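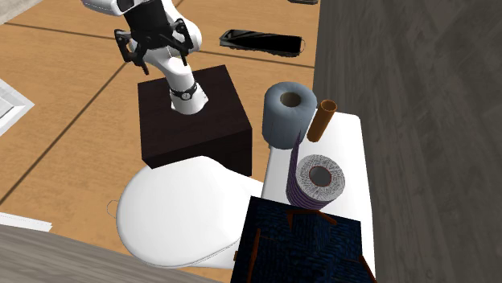
Simulated bathroom, start of a run: arm on its pedestal, gripper open, lid closed, rolls on the tank.

How to check a simulated scene before you log a run

At Grasten we use the same pre-run check for every household scene, whether it was built in Billano or brought in from an older project. It takes 5 minutes. Do it before the first command is sent to the arm, and do it again if anyone edits the scene.

1. Load the scene and leave it paused. Open the run sheet and write down the scene name, the version and the random seed. A run with no seed can't be repeated and will not be accepted.

2. Look at the arm. The base must sit on top of its pedestal with no gap. The gripper starts open and empty. If the task needs a closed start, say so in the notes field.

3. Look at the fixtures. Anything with a hinge needs its starting state written down — a toilet lid is "closed" or "open," never "normal."

4. List the loose objects by name. Two rolls on one tank need two names, so use color or pattern to tell them apart. Write "blue-gray roll" and "striped roll." Don't use "roll 1" and "roll 2," which swap places when the scene is rebuilt.

5. Check for overlaps. Press play and let the physics settle for 3 seconds with the arm locked. Objects that jump or sink at this point usually started inside one another. Fix the placement and start again from step 1. An item that hangs slightly over an edge is fine if it stays put.

6. Set the limits. The joint speed cap in Sikau should match the real arm, even for a quick test. Turn on contact logging for the fixtures as well as the target object. Bumps against a tank or a wall count as contacts and have to be reported.

7. Save a still from the task camera and attach it to the sheet. Use the view the policy will get, with no added lights.

Keep failed runs. A set is 12 runs per scene, and all of them go in the folder, including the ones you stopped by hand. Mark those "stopped" and give the time.

Scenes made before Ene was added to the build have no contact log. Re-export them first.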